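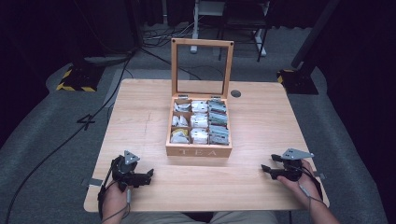 Hydrangea won't bloom on the north side of the house

Posted by Priya Kincaid, 07/09/2022
Jemham Garden Help > Shrubs and Hedges

We bought this house four years ago and there was already a big mophead hydrangea against the north wall, between the gas meter and the back steps. It gets plenty of leaves every year and looks healthy. The first summer it had a lot of blue flowers. Since then I have had almost nothing, and this year there are no buds at all that I can find.

I cut it back hard every October, down to knee height, because it flops over the steps. I feed it in spring with the same lawn fertilizer I use on the grass. The soil is clay. It gets morning sun until 10 or so and then shade for the rest of the day. We had one late frost this spring but the neighbor's hydrangea across the fence came through it fine and is blooming now.

Should I move it, or is it just too old? I would like to keep it if I can. My mother-in-law says to dig it out and put in a camellia.

Barrett Thibodeaux

Stop pruning it in fall. Mopheads set next year's flower buds in late summer on the stems they already have. When you take it down to knee height in October you are cutting off the flowers. The previous owner probably left it alone, so you got that one good summer.

Leave it completely alone this year. In spring, wait until the leaf buds swell and take out only what is dead. If it still hangs over the steps, put in a couple of stakes or remove a few of the oldest stems at the ground — not all of them, maybe a quarter. You should see flowers next summer.

Also quit using lawn food on it. That is mostly nitrogen and gives you leaves. I use a plain shrub fertilizer once in April and nothing after that.

Morning sun and afternoon shade is what they like, so I would not move it. 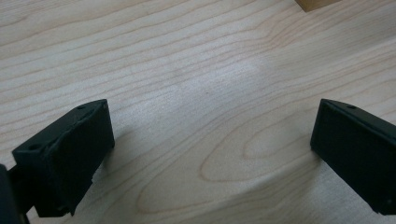 Marichka Kobzar

I agree about the pruning, but clay matters too. Mine sat in wet clay for 7 years and sulked until I worked leaf mold in around it. Don't dig close to the stems, the roots are shallow. Just lay it on top every fall and let the worms do it. An old one can bloom fine, mine was here before us.

Sunita Mahmoud

camellias get too big for next to steps anyway. I had one and had to take it out

Priya Kincaid

Thanks all. Putting the pruners away. I will get some leaf mold down once the maple drops.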